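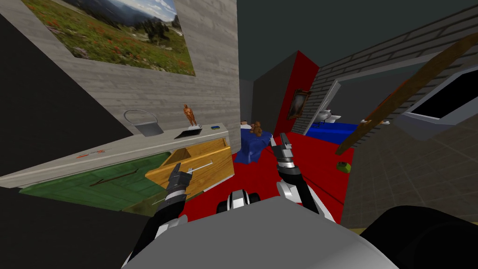
Stembridge asked whether anyone had managed to hang something heavy over a kitchen counter without hitting a pipe, and the thread was closed before it got a useful reply, so I am posting again with my own numbers.

I have a framed landscape print, 24 inches wide, and a mirror from Skinik that weighs a good deal more. Both are supposed to go on the same wall. The wall is drywall over metal studs and the sink supply lines run up somewhere inside it. My stud finder beeps nearly everywhere. What hardware should I use, and how do I stay away from the plumbing?
Bedoya
10 May 2019

Open the cabinet under the sink first and look where the supply lines go into the wall. In most apartments they come up from the floor and stop at the shutoff valves, so there is nothing above the counter except maybe a vent pipe. The vent goes straight up from the drain. Keep well to one side of it.

For the studs, use a strong magnet. It will grab the drywall screws, and on metal studs it will also pull weakly along the whole length of the stud. Mark that line with painter's tape and check it in two places, high and low. A stud finder on the deep scan setting is useless near a sink.

For the print, one ordinary picture hook is fine. For the mirror, use two toggle bolts, both through the stud face if you can. Drill slowly and stop when you feel the bit break through. Do not use the plastic plugs that come in the box with the mirror. Measure the wire under tension, not slack, or it will hang lower than you planned.

Also look for an outlet on that wall. The cable usually runs up or sideways from the box, so don't drill in line with it.
Parninero

I used the sticky strips and they have been fine since September. Wipe the wall with rubbing alcohol first. Mine is a small frame though, I don't know about a mirror.
skinnydoor2000

Not the strips for a mirror, please. Grease from cooking gets behind them. Toggle bolts, as the first reply says.
Stembridge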